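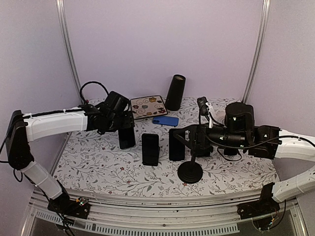
Abb. 1: Zweiarmaufbau mit Smartphones, Tablett und schwarzem Ständer auf der gemusterten Decke.

Praktikum Robotik, Handout 5: Greifen und Übergeben mit zwei Armen
Stand: 22/02/2021
Betreuung: Faustino Ochoa

Vorbereitung

Dieses Handout setzt die Kalibrierung aus Handout 4 voraus. Wer die Nullstellung beider Arme noch nicht im Protokoll hat, holt das vor dem Termin nach. Gearbeitet wird in Zweiergruppen. Eine Person führt die Arme, die andere schreibt mit und bedient den Stopp. Nach der Hälfte der Zeit wird getauscht.

Die Steuerung läuft über unser Programm Lestilton. Eigene Änderungen an der Konfiguration kommen in den Gruppenordner und nicht in die gemeinsame Datei. Die Aufnahmen eines Durchgangs landen automatisch im Verzeichnis Unance und werden dort nach Gruppe und Durchgang benannt.

1. Arbeitsraum

Die Arme stehen sich seitlich gegenüber. Ihre Reichweiten überlappen in der Mitte, und in diesem Bereich passieren die meisten Kollisionen. Vor dem ersten Greifversuch fährt jede Gruppe deshalb beide Arme nacheinander langsam über die Mitte und notiert, ab welcher Gelenkstellung der andere Arm im Weg ist. Der jeweils ruhende Arm bleibt dabei in Parkposition.

Die Decke gehört zum Versuch. Ein gemustertes Tuch ist für die Bildverarbeitung schwieriger als eine einfarbige Platte, weil Blüten und Zweige Kanten liefern, die zu keinem Gegenstand gehören. Dasselbe gilt für das verzierte Tablett hinten. Bitte die Decke vor jedem Durchgang glattziehen. Falten verschieben flache Teile beim Zugreifen.

2. Flache Gegenstände

Ein Smartphone, das flach aufliegt, bietet dem Greifer nur eine geringe Höhe. Von oben greifen heißt: Finger quer zur langen Seite ausrichten, senkrecht absenken, kurz vor der Auflage stoppen, schließen. Wird zu tief abgesenkt, drücken die Finger auf die Decke, und der Motorstrom steigt an. Der Wert erscheint in Lestilton in der rechten Spalte. Bei einem Sprung sofort anheben und den Versuch als Fehlgriff eintragen.

Liegen mehrere Geräte nebeneinander, muss der Abstand für den geöffneten Greifer reichen. Sonst wird zuerst das äußere Gerät genommen — auch wenn das mittlere näher liegt.
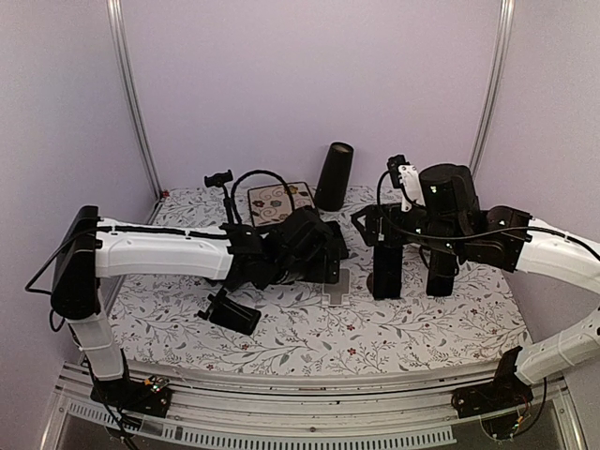
Abb. 2: Beide Greifer über der Decke, dazwischen der Blick auf das Muster. Hinten Tablett und schwarzer, sich verjüngender Zylinder.

3. Arbeiten in der Mitte

Für die Übergabe gilt eine feste Reihenfolge. Der gebende Arm hält still, der nehmende Arm nähert sich und schließt, erst dann öffnet der gebende. Beide Arme gleichzeitig zu bewegen ist in diesem Termin nicht vorgesehen. Der Zylinder bleibt stehen und dient als Hindernis. Wird er berührt, zählt der Durchgang nicht.

Auf die Kabel achten. Am Handgelenk brauchen sie eine freie Schlaufe, sonst ziehen sie bei großer Drehung am Stecker. Vor dem Start das Handgelenk einmal in beide Richtungen drehen und zusehen, ob die Leitung irgendwo hängen bleibt.

4. Aufgaben

a) Überlappungsbereich bestimmen und im Protokoll skizzieren.
b) Ein Smartphone mit dem linken Arm greifen, anheben und an derselben Stelle ablegen. Mit dem rechten Arm wiederholen.
c) Eine Übergabe von links nach rechts durchführen, danach in Gegenrichtung.
d) Fehlgriffe nach Ursache ordnen: Höhe, Winkel, Abstand, Kabel.

Abgabe

Protokoll als PDF, höchstens zwei Seiten ohne Skizzen. Die Herleitung der Greiferstellung steht im Skript auf Seite 49 und muss nicht abgeschrieben werden. Fragen zur Auswertung bitte vorab an Faustino Ochoa.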